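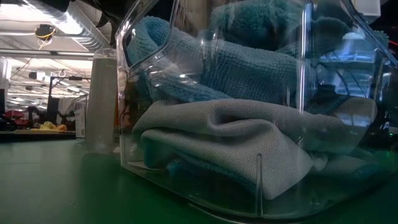

Panos dobrados: uma galeria modesta

Há quem fotografe pores do sol. Nesta casa olha-se para panos de limpeza, que em março prometi à Jade Gill pôr em ordem. Só há uma fotografia, lá em cima, mas rende várias legendas. Quem vinha à procura da galeria das cortinas Carré encontra-a no arquivo de junho, com as pregas todas no sítio.

O cinzento

Microfibra cinzento-clara, dobrada em camadas frouxas. A dobra é da escola Haslinger: o Severin Haslinger sustenta que um pano apertado ganha vincos e mau feitio, e dobra tudo como quem enrola um crepe sem convicção. Discutimos isto durante seis jantares. Ganhou ele, por cansaço do adversário.

O azul-pálido

Textura de argolas, a lembrar um turco, e uma ideia muito pessoal do que é estar dobrado. Encostou-se ao canto e ali ficou, em diagonal. Serve para vidros, segundo a tabela da despensa; segundo a prática, serve para o que estiver mais à mão quando se entorna o café.

Os verde-azulados

Um bocado felpudo lá no alto, amarfanhado, e uma tira da mesma família a espreitar por baixo do cinzento. O felpudo é o melhor pano de pó que já passou por Mundau, onde o pó tem vista para o rio e não tenciona mudar-se. Tenho-lhe estima. Ele não liga nenhuma.

A caixa

Plástico transparente, grande, de cantos arredondados. O transparente foi exigência da Jade, que já abriu demasiadas caixas opacas à procura de panos e encontrou pilhas, cordel e um manual de forno em sueco. O inconveniente é que a preguiça também fica à vista. Antes desta tivemos um cesto Fivdale com tampa, muito bonito, onde se podia enfiar fosse o que fosse com a consciência limpa – tenho saudades dele todas as semanas.

A mesa

Verde-escura, e por isso boa para ver o cotão que os panos largam. Passo-lhe um pano antes de pousar a caixa dos panos, o que obriga a tirar um pano da caixa. Ainda não encontrei saída para isto.

Regras da casa, versão 7

Microfibra lava-se com microfibra, sem amaciador e longe das toalhas, que largam pelo. Seca à sombra. Os panos de cozinha não entram nesta caixa, mesmo que peçam com jeito. Quem tirar o de baixo volta a arrumar os de cima – e sim, Severin, o crepe conta como arrumado.

A gaveta dos sacos fica para a próxima galeria, se houver coragem.

Fultero – caderno doméstico | Contacto: use o formulário | © Fultero, textos e fotografias | Voltar ao topo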